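Filed under: Recording Tips / Home Studio

Getting a Cleaner Vocal Take in a Bedroom

I love recording vocals at home! You can sing at midnight, try a line five different ways, and keep the one that gives you chills. The trouble is the room, so let's start there.

Clap your hands where you plan to sing. If you hear a short, zingy ring, move a few feet and clap again. Keep going until the clap sounds dull. That's your spot — mark it with tape.

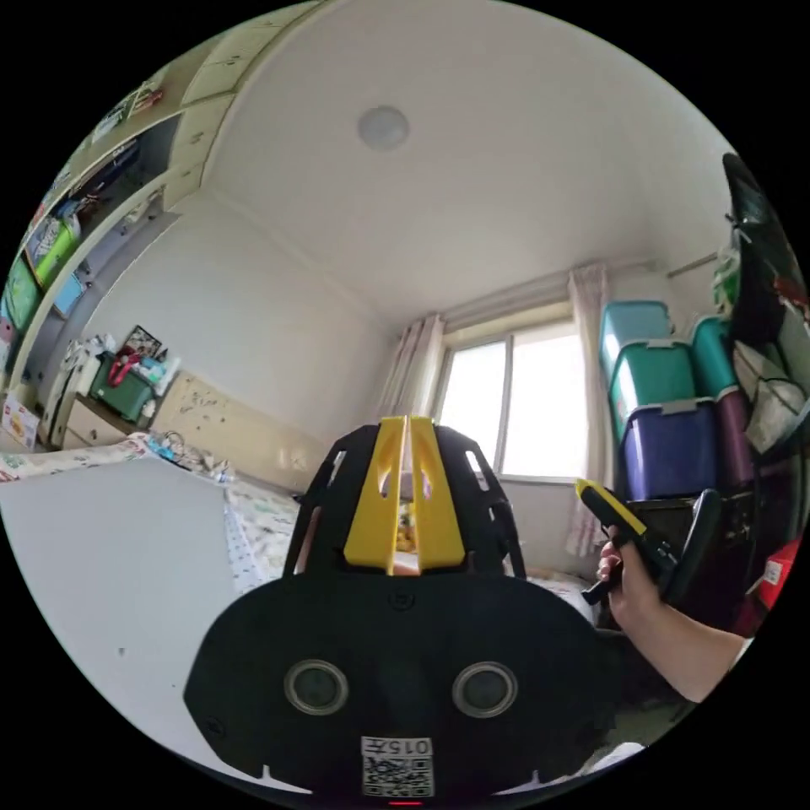
Next, hang a heavy blanket behind the singer, about head height. Most vocal mics pick up mainly from the front, so whatever bounces off the wall behind you goes straight in. Put the mic a hand's width from your mouth and turn it slightly off to one side to tame those popping P's.

Now set your level. Sing the loudest part of the song, really belt it, and bring the gain down until nothing clips. Then leave the knob alone!

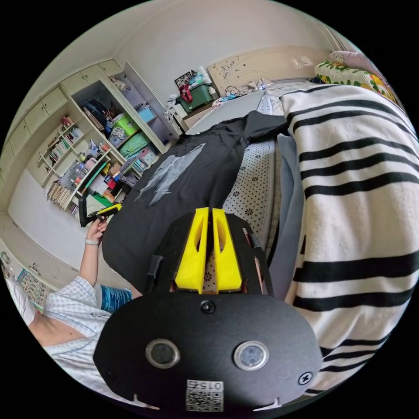 Do I need to record with compression on?
Most beginners are better off recording dry and adding it later, when it can still be changed.

Once you have three or four takes, line them up on separate tracks and pick the best phrases. Put a tiny crossfade at every edit so you don't get clicks.
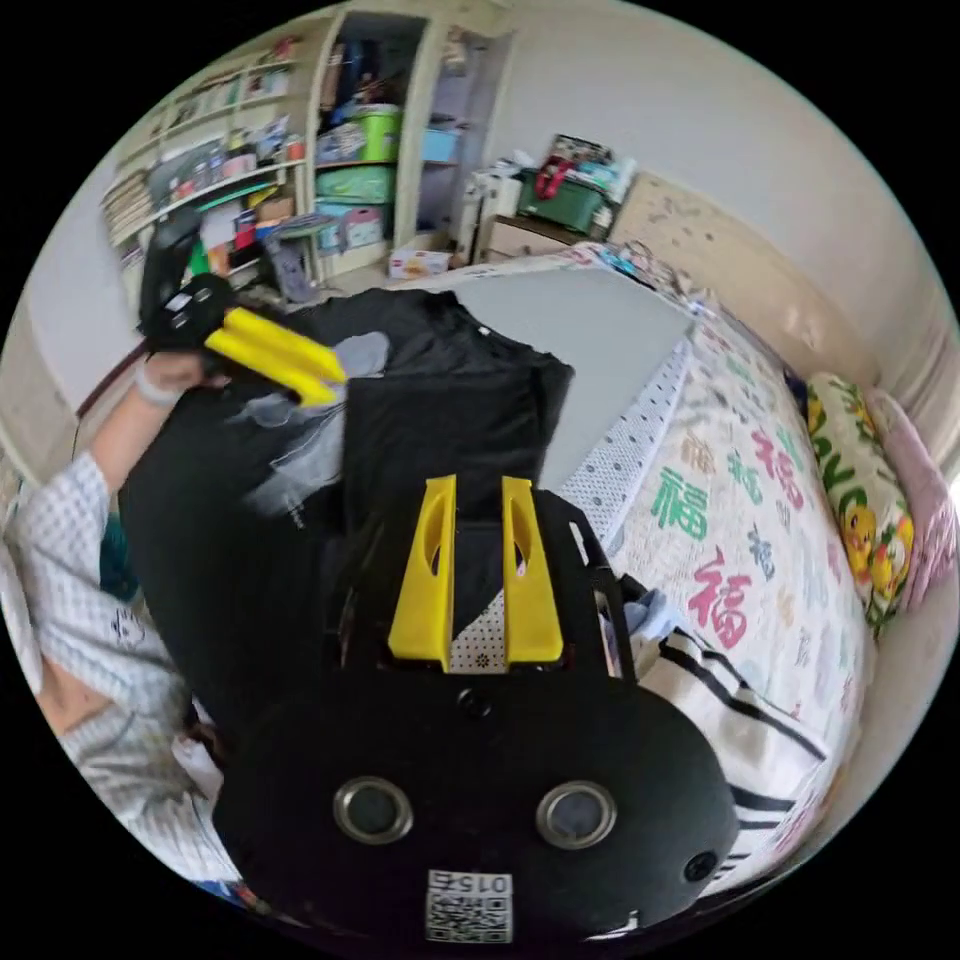
After that, roll off the low rumble with a high-pass filter. I start at 80 Hz and creep upward until the voice gets thin, then back off a little. If it still sounds boxy, try a gentle dip somewhere between 200 and 700 Hz. Play it with the whole mix running — a vocal that seems skinny by itself can sit beautifully with guitars.

Recent posts
Double-Tracking Without the Mush
Colm Fitzgerald on Mixing Quietly
Five Headphone Mix Mistakes
Ailbhe Duggan: My First Four-Track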